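Notebook, July, firmware bench

Picking up where I left off before lunch, with coffee this time. The Wasier update went onto the second controller without any fuss, which was a nice change after the morning we had with the first one. It pulled the package, checked it, restarted, and came back with all its user presets in place (I had written them down on paper anyway, old habits). The new menu shows up under Settings and the screen feels quicker to me, though I haven't timed it yet and I might just be in a good mood.

The rollback is still bothering me. If I cut power while the Bralis module is writing, it comes back on the old version, as it should, but then it sits there for up to 40 seconds before it will talk to the main board again. A customer would have pulled the plug by then! I tried it 12 times and got the long wait on 2 of them, both with the network cable in. Without the cable, never once. So my money is on the license check at startup, and I'd like to put that off until after the boards have said hello to each other.
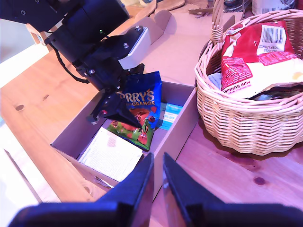 Release notes for Hurkari are next, and I've been putting them off all week. The draft from the Yap side is lovely and thorough and far too long, and I think most owners want to know what's new, what's fixed and whether they'll lose their settings. I'd like the headings to be as easy to pick out as the word ORANGE on that blue snack bag in the cardboard box, with the small stuff kept well underneath. I'll cut the draft down tonight and leave the full version in the shared folder for anyone who enjoys that kind of thing (I do, a little).

Still to do: the log file stops at 2,000 lines and throws away the oldest ones, so I lose the start of every overnight run. Either we raise the limit or write out a second file. Leaning toward the second file.

Left controller two running on the bench with the cable in. Please don't unplug it, I want to see what the log says in the morning.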